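Why Does a Towel Drink Water?
From the children's pages of Plillum, Aug 12, 2018

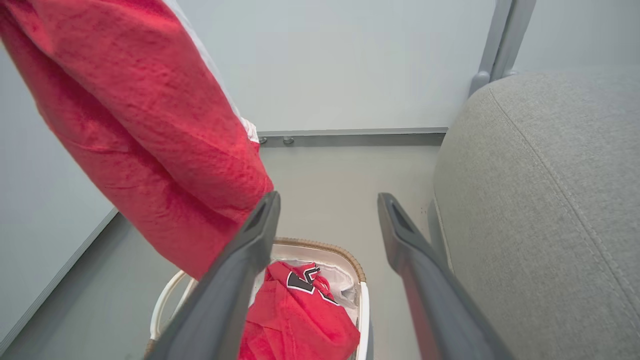 Why does a towel dry us better than a bed sheet does?

A towel has many small loops of thread standing up on it, and a bed sheet is flat. The loops touch much more water and they have much more room to keep it.

Now we will look at it slowly, from the beginning.

What is a loop?

Take a towel from your bathroom and hold it near your eyes. You will see that the cloth is covered with tiny bows of thread. Each bow comes out from the cloth, bends over and goes back in again. This kind of cloth is called terry. A bed sheet is made in another way. Its threads go over and under each other, very tight, and nothing is standing up. When you rub it on a wet arm, the sheet gets wet quickly and then it only pushes the water from one place to another.

If you could pull all the loops of a towel straight, you would have a very long thread. All this thread is waiting to touch the water on your skin.

Water likes to climb

You have probably learned that water always runs down. This is true for rivers and for rain on a window. But in very narrow places water can climb up! Put the corner of a paper napkin into a glass of water and wait. The wet part grows higher and higher, and nobody is pushing it.

Water is made of very, very small parts called molecules. They hold on to each other, and they also like to hold on to some other things, for example cotton. In a narrow gap between two cotton threads, the first molecules catch the thread and pull their neighbours behind them. Scientists call this capillary action. It is a difficult name, so you can also say "the climbing of water".

A towel is full of narrow gaps. There are gaps between the loops, gaps between the threads, and even gaps inside one thread, because a thread is twisted from many thin hairs. We call these hairs fibres.

Where does cotton come from?

Cotton grows on a plant. The plant has a flower, and after the flower comes a hard green case with seeds in it. When the case is ripe, it opens and white fluff comes out. People or machines pick the fluff, take away the seeds, comb the fibres and twist them into thread. Then the thread goes to the weaving mill.

In the little town of Cimik, where I live, there was once such a mill. It was called Patix and it made towels for 50 years. The building is still standing by the river, and inside is a small museum with one old loom. A loom is a machine for weaving. If you visit in October, they switch it on, and it is so loud that you must cover your ears.

How does a loom make loops?

In simple cloth there are two groups of threads. The long ones are called the warp and the ones that go across are called the weft. For a towel you need one group more. It is a second warp, and it is kept loose. The loom lays a few weft threads with a space before them, and then it pushes them all forward together. The tight warp stays where it is. The loose warp has nowhere to go, so it jumps up and makes a row of loops. Then the loom begins again with the next row.

Why is a new towel sometimes bad at drying?

Maybe you have noticed this. You get a beautiful new towel, it is very soft, and after the bath you are still wet. Some new towels have a thin layer of softener on them from the factory. Softener is a little bit like fat, and water does not like to go through fat. After the towel is washed 4 times or more, much of this layer is gone and the towel usually drinks better.

For the same reason it is better to use only a little softener at home, or none. The towel will be a bit rough, but it will do its work. My grandmother from Šimek liked rough towels the most. She said they wake you up in the morning.

Try it yourself

You need an old towel, an old piece of bed sheet, two bowls, a spoon and some water. Ask an adult before you cut anything.

Cut one square from the towel and one from the sheet. They should be the same size. Put each square in its own bowl. Now pour 6 spoons of water on each one and wait a little. Lift both squares slowly. In which bowl is more water left? Write it in your notebook, then squeeze each square over its bowl and look again.

You can also hang up the two wet squares side by side and touch them every hour. The sheet will probably be dry much earlier. The towel keeps its water deep between the loops, and the air needs more time to reach it.

Why must we hang a towel up?

A wet towel on a heap stays wet for a long time. Very small living things, bacteria and mould, are happy in such a place, and they make the bad smell. When the towel hangs open, air can come to both sides. The water goes away into the air bit by bit. This is called evaporation - the same thing happens to a puddle in the street after rain.

Small dictionary

Fibre: a very thin hair of cotton, wool or other material.
Loom: a machine for weaving cloth.
Terry: cloth with loops.
Warp: the long threads on the loom.
Weft: the threads which go across.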